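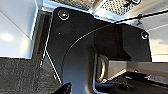 Kusby is our study of how little a gripper needs to see before it stops making bad choices. Nadiia Holovko collected 129 close-up runs; the policy learned from 70. It took a firm dislike to thin black cables like the one crossing this bracket, and treated bolts as old friends.

Cloth was worse. Leena Ojala calls orange folds over white tubing "the exam". We have stopped asking who passed.

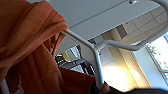
Results so far

Fewer bad grasps, longer sulks.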